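Two desks are cheaper than one, part two

23 September 2021

Part one covered the choosing. I wanted a work surface close to three metres long, I had a wall to put it against, and every single desk of that length was either out of my budget or too long to get around the turn in the hallway. The answer was two shorter desks pushed together. This post covers putting them together, levelling them, and what I have learned about running power across the join.

Both desks are the Brirmont, cream top, steel legs, bought in August from the same shop on the same day. That last part matters. I had been warned that tops from different batches can vary in colour, and I did not want to spend years looking at two creams. The pair came to 557 dollars with delivery, against 1,948 for the nearest single desk I would have been happy with. Assembly took an evening. The instructions are clear except for step 6, where the cross rail is drawn upside down. If the holes on your rail don't line up, flip it.

Levelling

My floor falls away toward the window. It isn't much, but with one desk you can ignore it and with two you can't, as the difference turns up as a step at the join. A step of even a millimetre will catch a sheet of paper and make a pen skip.

The method I settled on:

Put the first desk where it will stay and level it on its own, side to side and then front to back. Use the longest level you can borrow. Bring the second desk up to within a finger's width of the first and wind its feet until a straight edge laid across both tops stops rocking. Then close the gap and check again, because the feet shift when you slide them over carpet. Mine needed three goes. The outside feet on the second desk are now wound out nearly to the end of the thread, and I put rubber pads under them so I could wind them back a bit.

I did look at joining the tops from underneath with mending plates. I held off, partly because I rent and will have to take the desks out again someday, and partly because the friction of the rubber pads seems to be enough. I lean on the join all day and so far it has stayed put. If it starts to creep I will use a clamp on the rear edges before I drill anything.

Filling the join was another idea I dropped. A bead of silicone would look neat for a month and then go grey. The gap is small enough that crumbs mostly stay on top, and a stiff card run along it gets the rest.

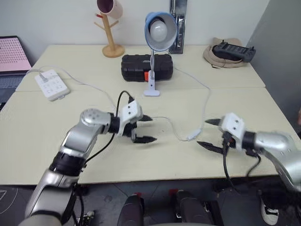
Power was the part I had planned least. I had assumed a strip screwed underneath, one for each desk, with everything dropping off the back. The trouble is that I plug and unplug things many times a day, and reaching under a desk for that gets old by the second afternoon. So the white strip sits on the tabletop at the far left, and the desk lamp plugs into the end of it. The lamp's cable runs across the surface, past the clamp base, to a small inline switch that lies out in the open. I have gone back and forth on that switch. Out there it takes up working space, but I can find it without looking, and when it was tucked away at the back I kept leaving the lamp on overnight.

The lamp is one with a flexible gooseneck and a light blue shade. Goosenecks have a reputation for drooping and this one does droop if you stretch it out low and flat. Kept fairly upright it holds. I run a 3,000 kelvin bulb in it, warmer than most people recommend for close work, but I find the cooler ones tiring after dark. If you are matching colours you will want something else.

One note on clamp lamps in general: check the opening of the clamp against the thickness of the top before you buy. The Brirmont top is thinner than my old desk and I had to wind the screw in a long way before it bit.

Storage

There are no drawers. I thought I would miss them and I don't, much. The black plastic toolbox lives at the back, in the middle, behind the lamp. It holds the small drivers, the side cutters, tape, spare fuses and the hex key that came with the desks. It is the plain sort with the orange latch. A shelf above would be tidier, but the wall is plasterboard and I haven't found the studs where I want them.

The mug tree next to it came from the kitchen, where it was in the way. It is wooden with a round base, and takes up very little room for what it does. Cups hang upside down and don't collect dust.

Still to do

A cable tray under the rear edge, probably a Sistska, as it is the only one I have found that clamps on without screws. The listing gives its clamp range but doesn't say whether that includes the rubber pad, so I have written to ask.

A proper mat for the soldering end. The cream surface marks more easily than I would like, and I already have one faint brown ring that won't come off with dish soap or methylated spirits. Suggestions are welcome in the comments, as long as they aren't bleach.

Re-level in a month or so, once the carpet has finished compressing under the feet. I will post the measurements if they have moved.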